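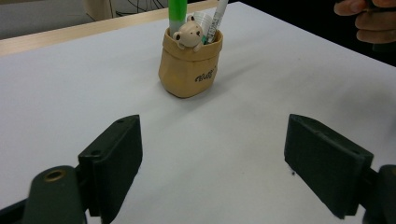
Pen holder with bear, seen from the camera of the hand-held gripper, fingers open.

Pelside Finger Pad Comparison – README

Release of July 2026. Please read this file before you download, as the folder names changed after the first release.

What is inside

The set holds 3,496 short recordings made with a hand-held two-finger gripper on a white tabletop. We wanted to compare 2 kinds of finger pad, which we call Ernetti and Lowther, on small things one finds on a desk. Both pads fit the same gripper body, so between the two halves of the set only the pads are exchanged. The camera sits on the tool and looks forward between the fingers.

There are 12 tasks. Most of them are simple: take a marker out of a holder, put it back, move the holder to the side without tipping it, turn a cup by its handle. The tasks with the pen holder are the hardest in our opinion, because the pens lean in different directions and the fingers must come in from a good angle.

Folders

ernetti/ – all recordings with the Ernetti pads
lowther/ – all recordings with the Lowther pads
calib/ – camera calibration, one file for each session
tasks.csv – task number, short name, object list
notes.txt – remarks of the operators, in the order they were written

Each recording has its own folder with the video, the finger opening in millimetres and the pose of the tool. Time stamps are in seconds from the start of the recording. If the pose was lost for a moment, the row is kept and the field "valid" is 0. We did not fill these gaps.

How we recorded

The operator begins with the fingers wide open and the object well in front of them, then approaches, closes and finishes the task. Other people may be near the table and a hand can come into the view. We left such recordings in the set. The background is also not controlled, and you will find cables and furniture in it.

Recording was done by 9 operators. Every operator used both pads, but not in equal amounts – see tasks.csv for the numbers.

Known problems

The May sessions have a small delay between the video and the finger opening. The correction is in calib/ and it must be applied by you, the loader does not do it.

Exposure is automatic. On the white table this makes dark objects lose detail, also the pads themselves.

Some pads were used for a long time and show scuffs. We do not record the age of a pad, so please be careful if you want to draw conclusions about grip from late sessions.

Loading

The Farilier loader reads the folders directly. Older versions expect the former names and will stop with an error about a missing index. In this case update the loader, do not rename the folders by hand.

Use

Free for research and teaching. If you publish a comparison of the pads, please state which tasks you used. Corrections to the labels are welcome through the issue page of the project.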